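The long, slow pleasures of Plovow

I came to Plovow the way I come to most television these days, which is to say two years after everybody else and with a cold. I had meant to watch one episode on a Sunday afternoon and then do something useful about the kitchen. By the time I got up to draw the curtains I had watched four, my tea had a skin on it and I was more worried about a ferry timetable than I have been about anything in my own life for some while.

If you haven't met it, Plovow is a comedy drama set in a small harbour town of the same name, where the main employer, a biscuit firm called Sandoton, has just announced that it is moving inland. That's really all the plot there is in the first series. People get up, go to work, fall out over parking, and try not to talk about the letter that has come through every door. I grew up in a town with one big employer (ours made carpet tiles) and I can tell you that the not talking is exactly right. My parents could discuss the weather for a whole evening with a redundancy notice propped up behind the clock.

What I love most is how much room the programme gives to its women, and how many of them there are over fifty. They aren't wise and they aren't adorable. The night shift supervisor is a terrible gossip and a worse driver, and there is a whole episode, my favourite of the lot, in which she tries to return a coat. I won't spoil it, but I will say that I have been in that queue, and I have said very nearly those words to a young man at a till, and I went hot all over remembering it.

It isn't perfect. The second series wanders off to Trestano, a made-up spa resort full of rich people being silly by a pool, and for three or four weeks you can feel the writers enjoying the sunshine more than the story. I've seen that done sharper elsewhere. The teenage son, who was so funny when he hardly spoke, is suddenly given speeches. And I could have lived without the dream sequence, though I know people who think it's the best thing in it, and we've agreed to leave the subject alone at mealtimes.

Still, there are 36 episodes now, each of them about as long as it takes to eat supper on your knee and wash up, and I'd call up to 100 minutes of the whole thing weak, which is a better score than I'd give most marriages. The music helps. Poojary, the band who do the songs, started out playing weddings, and you can hear it – everything they write sounds as though somebody's uncle might get up and dance to it, even the sad ones.

A third series starts in June and I've already told the family I shall be unavailable.
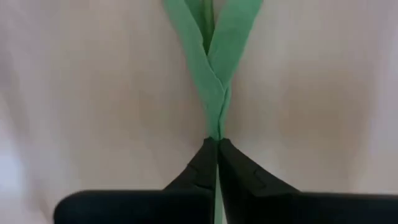 I have also promised to watch it at the proper pace this time, one a week, like we used to, with six days in between for fretting and ringing my sister. She thinks the factory will be saved at the last minute. I think it will close, and that the coat will turn up again.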